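Filed under: Guest Rooms > Door Locks & Key Cards

Ticket 70: Tolow lock, room 23, drops cards after checkout sync
Property: Stunley, Palacios
Status: open, waiting on Sondville

Room 23 lock reads the card, green light, then red and no unlock. Started in June after the front desk update. Room 21 next door has same lock, same firmware, works fine. Master card opens both every time so the motor is OK.

Tried so far:
- new batteries, all of them, no change
- re-encoded the guest card 3 times at the desk, same thing
- swapped encoders with the back office, same
- wiped the reader face w/ dry cloth

Room has been turned over and is held off sale till this is sorted. Slippers are in, rest of the amenities can wait.

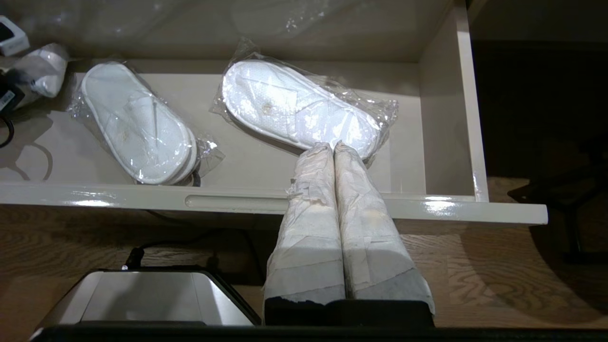 Slippers bagged, in the white drawer.

Pulled the audit log off the lock with the handheld. Every failed card shows "expired", even ones made a minute earlier. Lock clock was an hour behind. Set it by hand, card worked. Came back after lunch, clock wrong again and card dead. So it isnt the card, its the clock getting overwritten when the desk pushes its sync.

Checked desk PC, time zone is right. Checked the room profile in the Tolow software: 23 is still in the old group from before the update, 21 was moved over. Can't move 23 myself, option is grayed out. Logged in as admin, still gray. Restarted the software, then the PC. Gray. 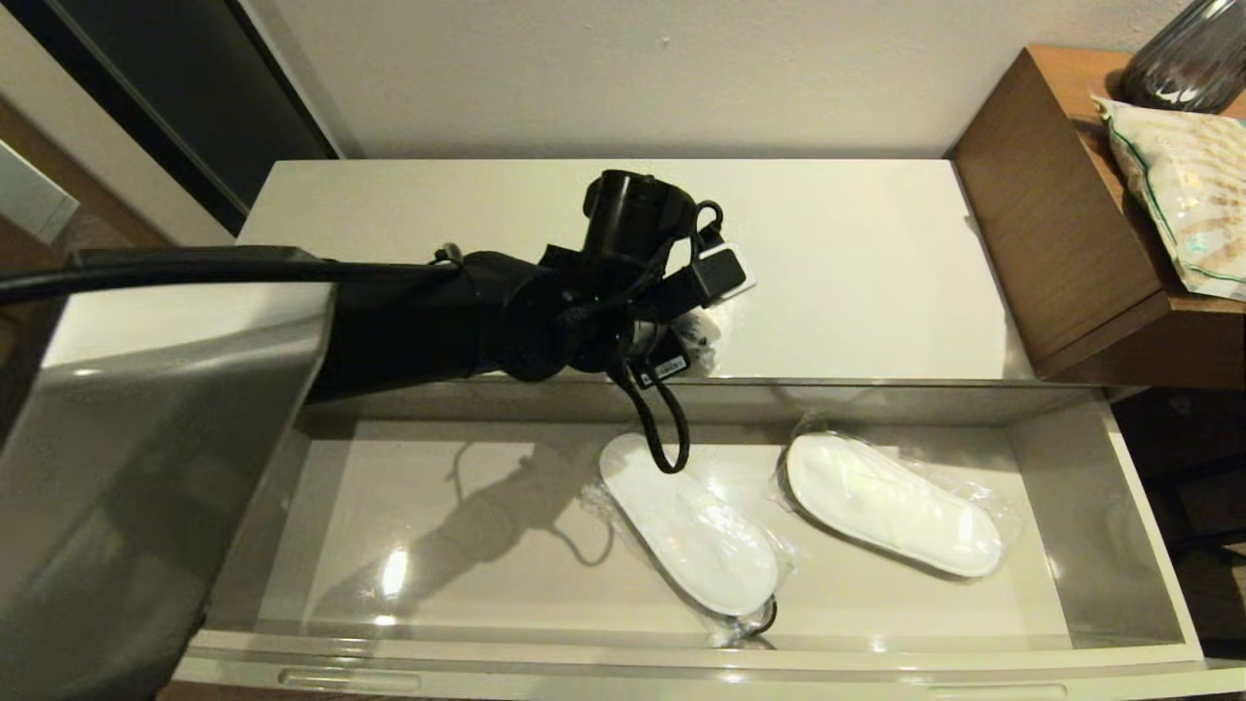
Needed from Sondville

1. Unlock the group setting for room 23 or move it for us.
2. Tell us if any other rooms got left in the old group, would like to know before guests do.
3. Confirm if we have to re-encode evry card on that floor after the move. Last time we did and it ate the whole evening.

Workaround for now: desk walks up with the master. Do not sell 23. Call the desk before 3 pm if you need remote access, after that it's check-in and the PC is tied up.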